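We use cookies to remember your settings and to see which student reports get read. Accept all | Manage choices

SKUTARD: Where Should the Small Parts Go?
Student project report, Ostura Technical School, spring term
8 May 2021

1. Why we did this

Our school workshop shares one long bench between three classes, and everything small ends up in coffee jars. Screws, washers, wall plugs, picture hooks, the little rubber feet from the bottom of chairs, all of it. If you need two matching washers you tip a jar out onto the bench, poke through it with a pencil, and scoop the whole lot back in. We love that workshop, but we were spending a silly amount of class time poking.

So we asked a plain question: does the way you store small parts change how fast people find them, and how well they put them back? The second half turned out to be the fun part. We named the project Skutard, which began as a misspelling on the first sign-up sheet and stuck.

2. What we compared

We tried three ways of storing the same parts.

Jars. Clear plastic jars with screw lids, standing on a shelf above the bench. Labels on the lids, as they already were.

Drawers. A secondhand Dirudura cabinet with small pull-out drawers, labeled on the front.

Open trays. Shallow trays laid side by side on the bench top, with no lids and a sample part glued to the front edge of each one.

Every setup held the same 1000 parts, sorted the same way at the start. We recounted by hand before each week of tests (long afternoons, but we got very good at recognizing a number 8 screw!).

3. How we tested

A test was one person with one slip of paper. The slip named three parts, for example "two short brass screws, one wide washer, one gray wall plug." The person found them, put them on a mat, and called out. Then they put everything back where they thought it belonged. We timed the finding and the returning separately, and afterward we checked whether each part had gone home to the right place.

We ran 256 tests during April, all at the same bench and with the same lamp on. Anyone who had not finished finding within 200 seconds was stopped and we wrote down "time out." Testers came from all three classes plus some patient parents on open evening. People who already used the workshop every week were marked with a star on the sheet so we could look at them on their own.

4. What we saw

Trays were the fastest for finding, by a wide margin, and new people gained the most. With trays you look and grab. With jars you first have to read a lid, and our lids were above eye level for the shorter testers, so they were taking jars down just to see what they were. We should have noticed that years ago.

Drawers landed in the middle for finding but won at returning. More parts went back to the right place with drawers than with either of the others. Our best guess is that opening a drawer gives you a moment to check. With trays people tossed parts from a little way off, and washers bounce. They bounce a lot.

Every one of our time outs came from jars, and most of those slips asked for wall plugs. We had two jars of wall plugs in nearly the same gray.

The starred testers surprised us. They were quick with jars, almost as quick as with trays, because they knew the shelf by heart. Several of them told us they liked the jars and hoped we wouldn't change anything. Fair enough, but the younger class comes in new every fall and has to learn that shelf from zero.

5. Problems with our method

The sample parts glued to the trays may be doing a lot of the work. We never tested trays without them, or jars with them, and we wish we had. Someone should glue a sample to a jar lid and run it again.

We also lost 7 parts over the month. Five were found under the radiator. Two are still out there.

The order of the setups was the same for everybody (jars, drawers, trays), so testers had more practice by the time they reached the trays. A better plan would mix the order up.

6. What we suggest

Use open trays for the parts that every class needs, right on the bench, but raise the sides so washers stay in. Put the rarer stuff in drawers. Keep a few jars for mixed leftovers, at chest height, with labels on the side of the jar.

The workshop at our partner school in Yan has offered to try the same slips in the fall, and we can't wait to see their sheets!

Comments (3)

workshop_parent: I was one of the time outs. Those wall plugs were impossible. Great report.

benchside: Did you think about magnets for the steel screws? A strip along the back of each tray stops the bouncing.

tilly_r: Side labels on jars, yes! Doing this in my kitchen tonight with the spices. 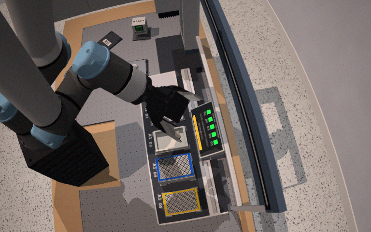 Fig. 1. Wood-edged workbench viewed from above, computer rendering.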